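Low German evening classes move to Wonlow library

11/20/21

The Low German evening classes run by the Didari language school will move to the public library in Wonlow after the winter break, the school has confirmed. Teaching will be spread over 4 groups, one more than at present, and a beginners' group will be open to people with no family link to the language.

The classes have been held in the Ehlers building since they began. The lease on the rooms there ends in the new year and the owner plans to turn the upper floor into flats. The library has offered the reading room and a smaller room next to it, both of which can be used after closing time.

Hannelore Grube, who heads the school, said the move had been agreed in October but could not be announced until the library had sorted out its insurance and opening hours. Students who have already paid for the spring term will keep their places and do not need to sign up again.

"We had people on the waiting list for the whole of last year," she said. "Most of them were not speakers. They had heard it from a grandparent, or they had moved to the area and saw it on the signs. We had nothing to offer them because every group we ran assumed you could already follow a conversation."
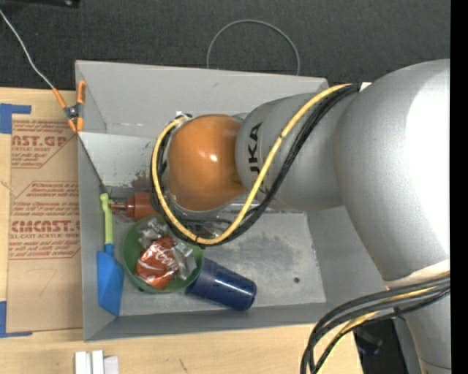 The new beginners' group will be taught by Anneliese Heitmann, who grew up speaking Low German at home and learned standard German when she started school. She will use recordings of local speakers in the first weeks and bring in reading later. There is no single agreed spelling, and she said that newcomers who start with the written language often get stuck on this.

The recordings come from a collection made by Dirk Voß, a retired schoolteacher, who visited farms and villages in the district with a tape recorder. It holds 1415 recordings, from short rhymes to long accounts of harvests, weddings and winters. The school has had them copied into digital form and students will be able to listen to them at the library or at home.

A word list drawn from the same recordings now has 3831 entries. Of these, 2835 have been checked by at least two speakers. The rest are still being worked on, and the school is asking older residents to help, mainly with words for tools, weather and food. Many of these differ from one village to the next, and the list gives the place where each form was recorded.

The list has been put together by Agnes Ekström, who came to the district from Sweden and joined the intermediate group as a student. She said some words were easier for her than for her classmates, as they are close to Swedish, while others looked familiar and meant something quite different.

The other three groups will carry on as before: an intermediate group, an advanced group, and the conversation circle led by Ottmar Böttcher. The circle has no textbook and no homework. Members agree on a subject the week before and talk about it for an hour, with standard German kept for emergencies.

Fees will stay the same for the spring term. Students under 18 and people on a low income pay half. The library building has a lift and a hearing loop in the reading room, and there is parking behind it in the evenings.

Places in the beginners' group are given in the order in which forms arrive. Forms can be picked up at the library desk or at the school office, and should be returned to the office before the winter break. Anyone who would like to help check the word list can leave their name at either place.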